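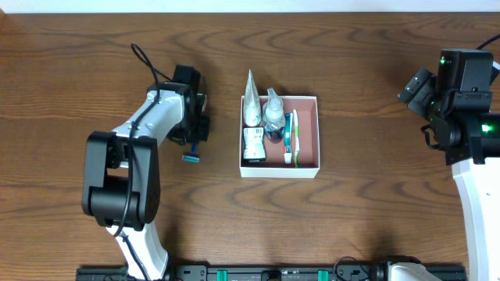 Notes and data from a two-arm rig in a shared workshop. The task is toiletries and one open box. The project name is Rillia. I was asked to write the card, and I'm not the one who thinks it's finished.

## What's in it

- 200 runs, recorded in August, all at the same table
- joint positions for both arms
- head view, plus a view from each gripper
- a success flag, set by hand (see below)

Objects include toothbrushes, toothpaste, small bottles and a tube or two. Starting positions were changed by hand between runs, which in practice means they cluster where Tarmo Kivi can reach.
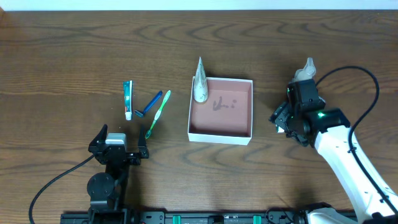
## Known problems

- The success flag is generous. Laimutė Butkienė relabeled 17 runs and disagreed with 4 of them. Nobody has gone through the rest.
- One box, one table, one room. Please don't claim a policy trained on this "packs toiletries".
- Toothbrushes are thin and the grippers don't always get them on the first try. Retries are left in and are not marked.
- Clock drift between the arms is corrected in software. I would check it yourself before trusting fast motions.

## Should you use it?

For testing a data loader, sure. For training, maybe, with your own runs mixed in. The plan says 1,000 runs by the next release - I'll believe it when they're on the disk.

## Layout

`runs/` holds one folder per run, `labels.csv` has the flags, and `relabel.csv` has Laimutė's.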